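3.2 Storage of condiments and surface layout

Households in the Rumville sample kept dark liquid condiments in three kinds of place: in a closed cabinet, upright on the work surface, or lying in a rack. Bottle type was recorded at each visit, along with the distance to the nearest heat source. Small glass bottles (Figure 2) were coded separately from plastic ones.
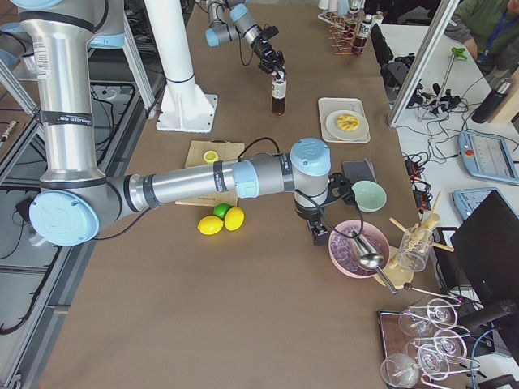 Figure 2. Small glass bottle with white cap and dark brown contents, top of view; pink bowl in foreground.

Light exposure was logged at 2000 and 3000 lux for 30 days, following Nassar and Chauhan. Color loss was greater at the higher setting – the effect held for both bottle types – but closure type had no measurable influence. Racked bottles were treated as a separate group.
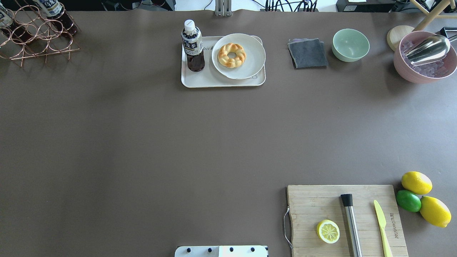
Figure 3. Wire rack with two bottles, and clear plastic bottle on a white tray.

Work surfaces were then scored for free area. Items kept near the edges left the center open for food preparation, and cutting boards were scored as storage whenever other items rested on them.
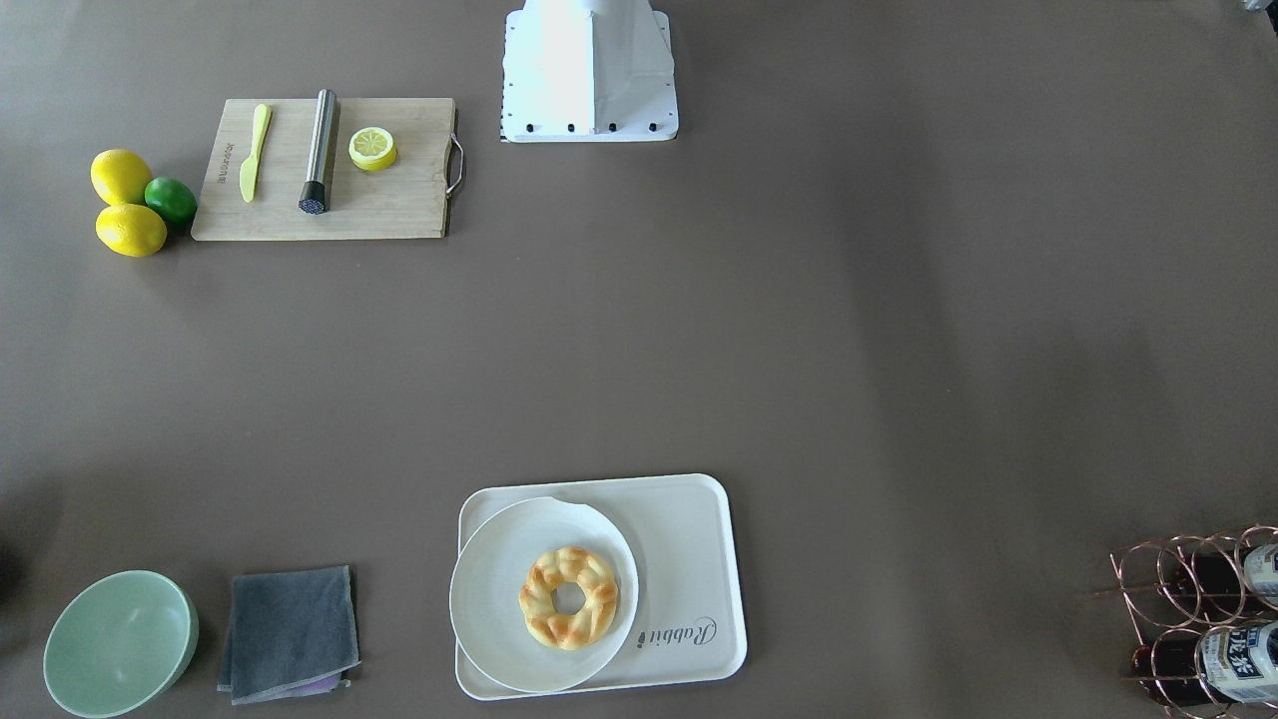 Scores were assigned by two raters, Alcantara and Cuesta, and disagreements were settled by a third. Free area did not predict where condiments were stored.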